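Zamus Street Shared Kitchen - Safety and Cleanliness Checklist
Ground floor kitchen, Imhof building. December round.

Items are marked OK, FIX or WATCH. A FIX item needs to be closed before the next round. A WATCH item can stay as it is but gets looked at again. Comments go under the item they belong to.

SINK AND DRAIN

1. Drain clear, water runs off without pooling - OK
2. Faucet does not drip when shut - WATCH
Comment: One drip every few seconds with the handle straight. Stops when the handle is pushed a little to the left. Washer was replaced in the spring. If it gets worse, put in a work order.
3. Hot water does not scald at the tap - OK
4. Cabinet under the sink dry, no swelling or mold - OK
Comment: Old stain at the back left corner is the same size as last round. Pencil line still matches.
5. Cleaners stored in their own bottles, labels readable - FIX
Comment: Two spray bottles had no label. Emptied and thrown out. Use the labeled Lellum bottles only, and do not top them up with anything else.

SPONGES, CLOTHS AND BRUSHES

6. Dish sponge and floor cloth kept apart - OK
7. Sponge in usable condition: no tears, no smell, no crumbling - OK
Comment: Squeeze it before you pass it. A sponge can look fine and still be sour inside. Throw it out if it smells after a rinse in hot water.
8. Sponge not left in standing water - WATCH
Comment: The dish by the faucet has no drain holes and fills up. Stand the sponge on end or use the wire rack.
9. Spare sponges in the drawer - OK
10. Cloths changed daily - FIX
Comment: Same blue cloth on the hook at morning and evening checks. The clean ones are in the hall closet, second shelf.
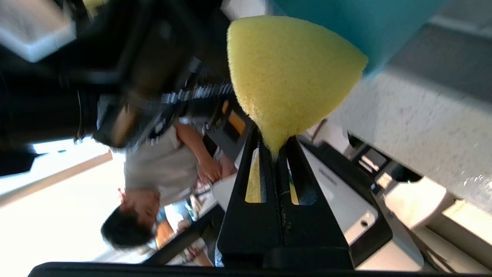 Item 7. Yellow foam sponge, pale color, fine pores.

Foam sponges are for dishes and counters. They are not for the stove top, where the grease ruins them, and not for the floor. Scrub pads hang on the other hook. Do not cut a sponge in half to make it last - the pieces end up in the drain, and we have paid for that once already.

COUNTERS

11. Surface wiped, no crumbs or sticky spots - OK
12. No cracks, chips or open seams where food can collect - WATCH
Comment: Small chip on the front edge near the window. Sealed, but the sealer is lifting at one end.
13. Nothing stored closer than a hand's width to the stove - OK
14. Raw meat board separate from the others - OK
Comment: The red board has deep cuts now. Replace it with the next Hasley order.

APPLIANCES AND CORDS

15. Cords not frayed, not hanging over the counter edge - FIX
Comment: Kettle cord was hanging down in front of the drawers. Moved to the back outlet. Please leave it there.
16. Outlets near the sink trip when tested - OK
Comment: Both tested, both reset.
17. Appliances unplugged before they are wiped - OK
Comment: Wring the sponge out first. Never wipe around a switch or a vent with a dripping sponge.
18. Toaster crumb tray emptied - FIX
Comment: Full. Emptied during the round, but it should not get that far.
19. Refrigerator door seal clean and closing all the way - OK

FLOOR AND EXITS

20. Floor dry in front of the sink - OK
21. Mat lies flat, corners not curled - WATCH
Comment: One corner has started to lift. Turn the mat around and see if it settles.
22. Path to the door clear - OK
23. Extinguisher on its bracket, needle in the green - OK
24. First aid box stocked - FIX
Comment: Burn dressings missing. Bandages fine.

OPEN FROM LAST ROUND

Light over the stove - closed, new bulb in.
Loose drawer handle - closed, tightened.
Fan filter - still open. The filter that came was the wrong size. Reordered under request 3,671. Until it arrives, wash the old one weekly and let it dry completely before it goes back in.

Leave this sheet on the clipboard inside the pantry door and write any new comment under the item number.

Imhof Building Services | Kitchen problems: extension 67 | Back to top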